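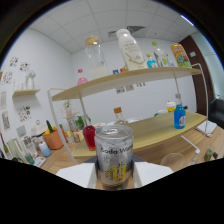 March 2022
Notebook entry, Pirine project: drinks shelf and table, hand-held collection
Entered by Yae Kaneko. Collection by Kazuhiro Furukawa and Yuzuki Sekiguchi. Review by Nesma El Sherbiny.

Purpose

To gather demonstrations of picking and placing at the drinks shelf for the Pirine training set. The tasks for this session are those on the list agreed with Yoshinori Sakamoto: move the soda can between table and shelf, approach and grasp the clear glass, and approach the cup of limes. Each demonstration is made by a person holding the gripper. No arm was used, and none will be needed until the replay tests in April.

The earlier set, recorded in 2019 with the Curkano tool, is kept for comparison only. It was made with narrower fingers and a different lens and should not be mixed with the present recordings. Anyone who finds files from both in one folder is asked to inform Nesma before moving anything.

Setup

The two-tier shelf stands on the wooden table. The operator works from the long side, facing the shelf, except for the lime task, for which a position toward the end of the table is allowed.

The lens was calibrated before the first recording and again after the midday break. Both results were within the limit given in the Stamura sheet. The second calibration is the one to use for all files, as the lens ring was tightened between the two and the first should be treated as superseded. Kazuhiro has written the file name on the inside cover of this notebook.

Finger opening was checked against the gauge block. The reading at full close was slightly above zero, as in the previous session. The offset has been entered in the session settings and no correction by hand should be made afterward.

Clear glass

The glass is placed on the table in front of the shelf. The operator begins with the fingers open and the glass in view, approaches at a steady speed, closes, lifts, holds for a slow count of three, and sets it down. The start position of the hand is changed between attempts. The start position of the glass is changed less often, at the operator's discretion, and should stay within reach without a step.

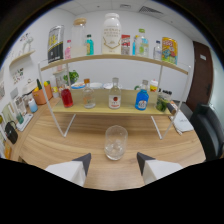 Clear glass task: fingers open, glass between them and the shelf.

The glass remains the hardest item for the labeling tool. In the first pass the tool lost its outline in several attempts and attached itself to the bottles on the lower shelf. Yuzuki proposed putting a strip of tape on the glass. After discussion this was declined. The purpose of including a transparent item is to learn from it as it is, and a marked glass would give good labels for an item that does not exist in use. The outlines will be corrected by hand at the frames where the fingers close and open, and left to the tool elsewhere.

Two points on technique, for whoever takes the next session:

The approach should be level. Kazuhiro tends to come in from above and Yuzuki from the side, and the difference is plain in the hand paths. Some variety is welcome, but when every steep approach belongs to one person the model may learn the person. Operators should use both.

The pause before closing should be short. Long pauses were a fault in the 2019 set, where the learned policy would stop in front of the item and remain there.

Soda can

This task runs in both directions, from table to shelf and from shelf to table, and each direction is saved as a separate demonstration. The can is to be held upright at all times. The operator does not need to show the label to the camera, and should not turn the wrist in order to do so.

Grip force is not measured by this tool. We rely on finger opening alone, and the can is therefore a useful item, as its width is known and any reading below that width means that the wall has been pressed in. Nesma went through the opening values during the afternoon and rejected 5 attempts on this ground. The can used for those attempts was set aside and replaced with another of the same kind.

Neighboring items on the shelf may be brushed but should not be pushed out of place. If one is pushed, the operator finishes the movement, says "contact" aloud, and restores the item before the next attempt. The recording is kept. Yoshinori has asked that such recordings be tagged and not deleted, as he wishes to use them in the Yagi study on recovery. The tag is "touch", in lower case. Three files were saved with a capital letter and have been renamed.

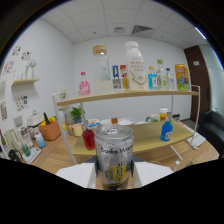

Cup of limes

The clear cup with limes in it was added at Yoshinori's request, to give the set a container that is not empty. The demonstration consists of an approach, a grasp of the cup near its rim, a short lift, and a return to the table. The limes themselves are not grasped in this session.

Operators found the cup less predictable than the glass. It is wider at the rim than at the base, and if the fingers close too low it rides upward as they tighten. Yuzuki obtained steadier lifts by closing just under the rim and waiting a moment before raising the hand. This is now the standard method, and the attempts made before it was adopted have been given their own tag so that they can be left out if required.

The thin white pole behind the cup caused some discussion. From certain positions it passes directly behind the grasp point, and Kazuhiro asked whether it should be avoided by choice of angle. The decision is to leave the angle free. The tracking software reported no loss of position in these attempts, and the finished system will have to work near posts and shelf supports in any case.

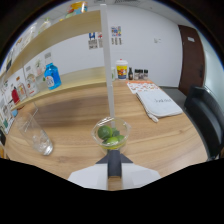
Cup of limes: approach from the end position, gripper in line with the cup.

Limes are to be replaced when they soften. Please do not take them from the cup for other purposes while a session is open, as the arrangement is part of the recording notes.

Data and review

After review the session holds 380 accepted demonstrations across the tasks. They have been copied to the project store and the copy was checked against the card before the card was cleared. The rejected attempts are in a separate folder with the reason given for each. The most common reason was an early stop, where the operator ended the recording before the hand had come to rest. The next most common was tracking loss on fast turns of the wrist, nearly all of it at the beginning of the morning.

Nesma reports that the review took longer than the collection. She asks that operators reject their own clear failures at the time, using the side button, and not leave them for the reviewer. A press of the button marks the attempt and removes nothing, so an error can be put right later.

The battery was changed twice. The second battery ran down faster than its label would suggest and has been put in the tray for testing. It should not be returned to the case until it has been tested.

Open items

Yuzuki to correct the glass outlines and to record how long this takes, as the figure is needed before more transparent items are approved.

Kazuhiro to file the second calibration under the session name and to mark the first as not for use.

Yoshinori to confirm whether the Yagi study requires the spoken word "contact" on the audio track, or whether the tag is enough. If the tag is enough, audio will be switched off from the next session - it has no other use at present.

Yae to prepare the task list for April, with the can, the glass and the cup retained and the order of tasks changed, so that the same item is not always collected last by tired operators.

Nesma to run the short training test on the accepted can demonstrations alone and to enter the result on the following page. A comparison with the 2019 set may be made at that time, provided the two sets are trained separately.

Read and agreed: K.F., Y. Sekiguchi, N.E.S. Yoshinori to initial on return.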